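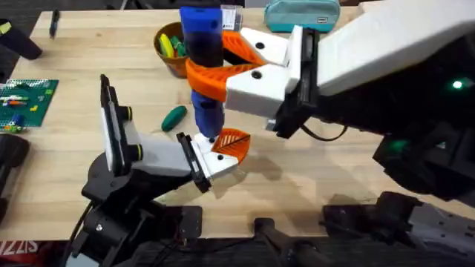 The oil we were taught to use on wooden tables and cutting boards is changing, and a lot of readers have written in about it since the spring issue. Hollenstein stopped making its board oil in August, and the shops in Kurnance that carried it have mostly sold what they had left. Most of the letters ask what to put on a butcher-block top once the last can is empty. A light-colored one like the table here shows rings and scrapes sooner than a dark one does, and the choice of finish matters more for it. We asked at three shops and tried two of the replacements on our own tops over the summer.

The first is plain mineral oil from the drugstore. It is cheap, it has no smell, and it never dries hard. It also wears off quickly. A top in daily use will want another coat every month through the first winter, and after that you can stretch it. Put it on in the evening, leave it overnight, and wipe off whatever is still sitting on the surface in the morning. If you skip the wiping, the top stays tacky and picks up crumbs and lint.

The second is the Fondano wax blend, sold in a 28-ounce tin at the hardware counter on the Arnanport road. It costs more and takes longer to work in, but a coat held up for most of the season on our workroom top. Warm the tin in a bowl of hot tap water first. Cold wax drags and leaves streaks, and you will spend the rest of the afternoon buffing them out. One tin did 2 coats on a six-foot top with a little left over.

Several people asked about linseed oil. Raw linseed takes a very long time to dry in a damp house, and the boiled kind usually has metal driers added, so read the can before you put it anywhere near food. It will also turn pale maple yellow. Rags soaked in it can catch fire by themselves if they are left in a heap. Lay them flat outdoors to dry, or put them in a metal can of water with a lid.

Before any of this, the top has to be clean. Scrape off old wax with a plastic scraper, wash with a little dish soap, and let the wood dry for a full day. Sand with the grain, starting at 120 grit and ending at 220. Do the underside too if you can reach it. A top that is sealed on one side only will take up moisture from the other and start to cup, and we had a letter about a six-year-old island that had lifted almost half an inch at one corner. The screws were also too tight. Slotted holes would have let it move.

The bulk order is open again. So far 68 households have signed up for the Fondano tins, and the supplier wants $785 paid up front before they will ship. We have that covered from the sign-up money. Pickup is at the Kurnance hall, side door, from 4 p.m. until about 6 – bring your own bag, and bring the order slip if you still have it.

Next issue: drawer runners, and more of your letters on sticking doors.

Posted in August by the newsletter desk

Home | Back Issues | Letters | Bulk Orders | Contact

This site uses cookies to remember your settings. By continuing to browse you agree to our use of cookies. Accept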